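Section 4. Planning and Budgeting Your Two-Arm Home Set-up

Read this section before you order anything. An hour with a tape measure and a notepad now will save you a lot of return shipping, and it's a fun hour — you get to decide what your arms are going to do all day!

4.1 Choose the first job

1. Walk through the home and write down the chores you'd most like to hand over.
2. Circle one that uses soft things: towels, throws, laundry. Cloth forgives a clumsy grip, so it makes a wonderful first job.
3. Note the height and depth of the surface where the work will happen. A sofa seat is lower and deeper than a table, and that changes the base you need.

Note: Adelmo Melis, who wrote the first planning sheet for the Studmont base, still starts every new site with towels. Six of his sites never moved on to anything else and are perfectly happy.

4.2 Measure the room

1. Measure from the front edge of the work surface to the nearest wall or furniture behind you. Allow 30 inches for the base and its turning room.
2. Mark side tables, lamps and bowls within reach of either arm. Move what you can. Measure what you can't.
3. Check the route from the storage spot to the work spot, door trim included.

Caution: Plan the cable path at the same time as the floor path. Wrist cables need slack to follow the arms, but a loop that's too long can catch on a cushion or table edge.

4.3 Build the budget

1. List the big items first: two arms, two grippers, one base, one head camera.
2. Add the small ones. Spare gripper pads, cable clips and a second charger are easy to forget.
3. Set aside $1,000 for the first year of service and parts. Keep it on its own line so it doesn't get eaten by upgrades.
4. Ask for quotes on the Ghauri and Wallen grippers with the same pad size, or you'll be comparing two different things.

Note: Buy both arms together. Matched pairs share one calibration file, and adding the second arm later means doing that step twice.

4.4 Book a trial

1. Reserve a trial at the Flerkamholm showroom, or ask for a home visit. March fills up early.
2. Bring your own cloths. The thickness of your towels matters more than you'd think!
3. Plan on 4 hours, and try the same job at different seat heights.
4. Send your notes and room sketch to Trygve Lindqvist in site planning before you sign the order form. He loves a good sketch, and he'll mark any spot where the base looks tight.

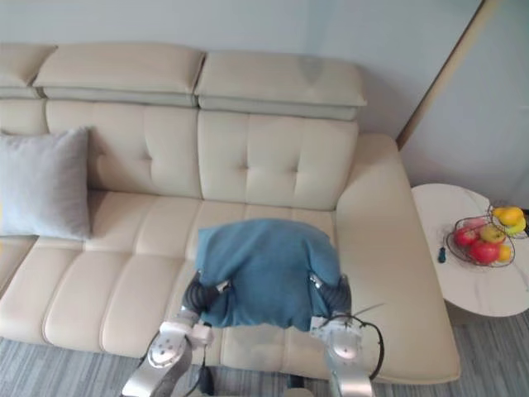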